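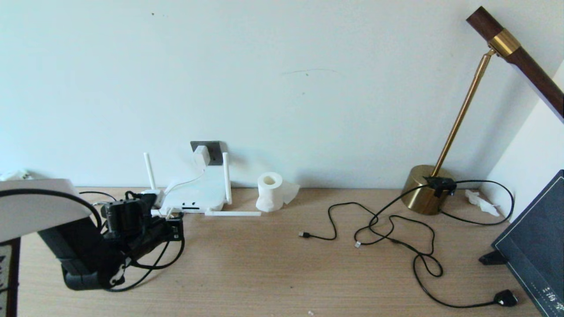
No. 300

My internet provider wrote to me in August to say I deserve better. The letter used my first name four times. What I deserve, according to Plalell, is the 500 plan, which would replace my 200 plan and "unlock the home I've been waiting for." I have lived in this home for nine years and I wasn't aware of any locked part.

I read the whole letter, including the gray type on the back, because I've become that sort of person. The 500 is a maximum. So is the 200. Neither number is a promise about anything that happens in my house, and the small print says so in more words than I would have thought necessary. Speeds depend on wiring, walls, time of day, the number of devices and "other factors," and I would love to see a list of those.

So I called. The man on the phone was pleasant and asked if I ever noticed buffering. Well, yes, everybody notices buffering. He said that was a sign. I asked if it could be a sign of the video site having a bad evening and he said he could put me on the 500 today. I asked whether my bill would go up after the first year. He said the price was locked. I asked for how long. He said for the first year.

Euan Forsyth, who I used to work with and who has the 500, swears his whole house feels different. I asked what he does on it. Email, football, and his daughter's homework. I'm willing to believe it feels different. New tires feel different too, for a week, mostly because you just paid for them.

I did try to be fair about it. I ran one of those speed tests in the morning and again after dinner for a couple of weeks and wrote the results on the back of the letter. Mornings were fine. Evenings were worse, sometimes by a lot, and twice they were better than the mornings, which I can't explain. Then I ran a different company's test right after the first one and got a different answer. I don't know which of them to trust and I'm leaning toward neither.

Maxine Hoani commented on my last post (the one about the Rosach water filter, which I still don't think does anything) to say I should buy a Ristton extender before I pay for a faster plan. Maybe. The Ristton box says it covers 2,232 square feet. Not 2,200. I want to know who stood in that last two feet with a phone. A number that exact is there to make you feel that somebody measured, and I'd like to see the house they measured it in, and whether it had a chimney up the middle like mine does.

What I've done so far cost nothing. I turned off the automatic backup that was running every evening at seven, and I canceled the streaming trial I forgot about. Evenings seem better. I say "seem" on purpose. It could be the backup, or half the street could be out of town.

A second letter came last week. The 500 is now cheaper than it was in August, and I still deserve it. I'm putting this one in the drawer with the first and waiting for the third.

Next time: the Yupanqui coffee subscription, and what they mean by "pause."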